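Growing stevia from cuttings, thread. Notes from four seasons on a clay block, mostly things I had to work out from the plants.

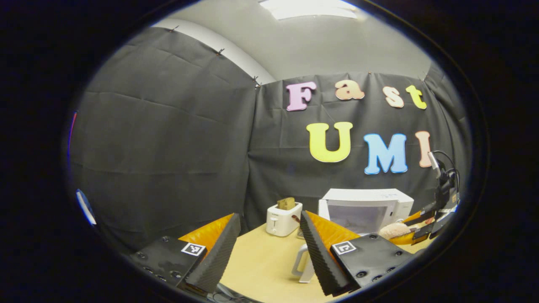
1/ Stevia (Stevia rebaudiana) is a tender perennial in the daisy family. In frost-free districts it dies back in winter and reshoots from the crown. Anywhere colder, treat it as an annual or lift it into a pot before the first frost.

2/ Seed is poor value. Viability is low and drops quickly in storage. Pale seeds are usually empty, dark ones are worth sowing. My last packet gave 4 seedlings, and they varied a lot in leaf size and sweetness.

3/ Cuttings come true to the parent. Take tip growth 100 mm long in late spring, before any flower buds form. Cut just below a node, strip the lower leaves, leave two pairs at the top and halve those if they're large.

4/ Mix: equal parts coarse perlite and sieved coir. Straight potting mix stays too wet and the stems go black at the base. Water the mix first and let it drain, then dibble the holes.

5/ Hormone gel is optional. I ran one tray with and one without. The gel tray rooted slightly earlier, but by potting-up I couldn't tell them apart.

6/ Keep them humid and in bright shade. A clear tub upside down over the tray will do. Lift it every morning to let the air change. Grey mould starts on fallen leaves, so pick those out.

7/ Pot up when there are white roots at the drainage holes. Don't tug the stems to check.

8/ Planting out: full sun, or afternoon shade if you're well inland. Spacing 400 mm in the row. Rows can be wider if you want to get a barrow through. On clay, mound the bed. Stevia will take a dry afternoon far better than a waterlogged week.

9/ Feeding: light. Compost at planting and one weak liquid feed in midsummer. Heavy nitrogen gives big soft leaves, and mine tasted weaker for it.

10/ Pinch the tips once the plant is established and again a few weeks later. Unpinched stems get leggy and snap in wind. The wood is brittle, so stake the outside plants if the bed is exposed.

11/ Harvest as the first buds show. Cut whole stems mid-morning after the dew is off, leaving a decent stub with leaf on it. Flavour falls away and turns bitter once it's in full flower.

12/ Drying: strip the leaves and spread them in a single layer. I set the dehydrator to 45 degrees and stop when a leaf crumbles cleanly. Leaves that bend go back in. Store whole in a jar, in the dark, and crush as needed.

13/ Overwintering: cut back, mulch the crown with straw and keep it on the dry side. Potted crowns go under the eaves. By June mine look dead. Scratch a stem near the base, and if there's green underneath, leave it alone until spring.

14/ Replace plants after the third year. Leaf yield drops and the crowns go woody. Strike the replacements a season ahead so there's no gap in the bed.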